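Deltutov grasp planning software
Progress report to the Iremwood fund, 28/11/2018

Work since April has concentrated on the perception and planning modules. The segmentation network was retrained on 3574 labeled views, and the new weights are now the default in the Clulleck branch. The pose filter was rewritten to run at a fixed rate and no longer stalls when a depth reading is missing. 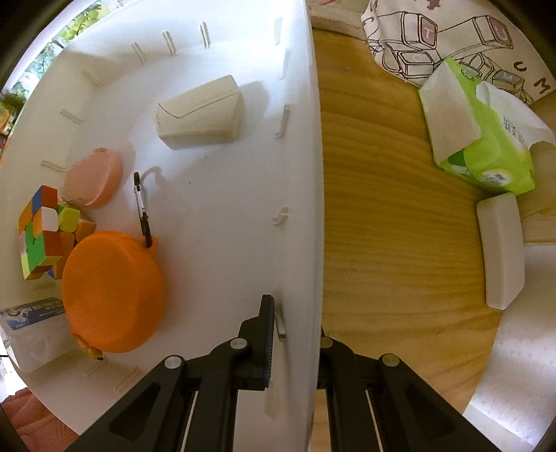

The planner now treats container walls as separate collision bodies with their own clearance values. Earlier builds merged walls and contents into one mesh, and any grasp near a wall was rejected. Thin attachments remain the main weakness: a carabiner hooked through the loop of a round case, as on the orange one in the bin, is often segmented as a second object, and the planner then proposes a grasp on the clip alone. A merge rule for linked parts is in test – it adds one pass per view.

Replay tooling is complete. A batch of 200 logged episodes can be rerun against any planner build, with differences written to a single table.

Open item: the Fakhoury driver still drops finger-width messages under load. A fix is planned for the next period.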